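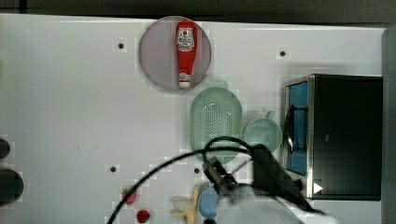
1/ Cómo organizo la compra del mes con un presupuesto cerrado

Llevo desde septiembre apuntando todo lo que gastamos en comida. Somos dos en casa y el mes pasado salieron 418 euros, sin contar bares. Abro hilo con lo que he ido cambiando.

2/ Lo primero fue dejar de ir al súper cada tarde. Ahora hago una compra grande y una pequeña de fruta, pan y verdura. En la pequeña llevo el dinero en efectivo: 29 euros. Cuando se acaba, vuelvo a casa.

3/ El menú lo hago con 10 platos fijos que se repiten. Lentejas, arroz al horno, tortilla, crema de calabacín, pasta con atún y poco más. Es aburrido de leer, pero al abrir la nevera ya sé qué toca.

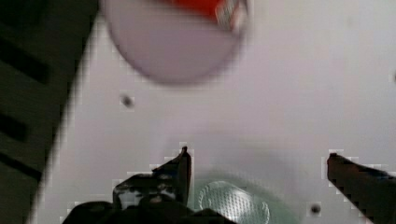
Allbridge
Cuentas de casa y cocina diaria

4/ Las salsas y los botes eran un agujero. Tenía tres mostazas empezadas y dos kétchups. Ahora no entra un bote nuevo hasta que el anterior está en el cubo del reciclaje.

5/ Marcas: en legumbre cocida, leche y harina compro siempre la blanca. En café y aceite no — ahí prefiero pagar más y gastar menos cantidad.

6/ El congelador lo reviso antes de escribir la lista. Pego un papel en la puerta con lo que hay dentro y lo voy tachando. El mes pasado había 8 raciones de caldo que ni recordaba.

7/ Lo que no me ha funcionado: comprar carne en bandejas familiares. La mitad acababa congelada sin etiqueta y luego no sabía de cuándo era.

8/ También probé una aplicación para escanear tiques. Se equivocaba con los descuentos y la dejé. Uso una hoja de cálculo con fecha, tienda y total.

9/ Varios me habéis pedido la hoja. La subo esta noche, quitando antes mis datos. Si compráis para más gente, decidme cómo repartís las compras — eso aún no lo he probado.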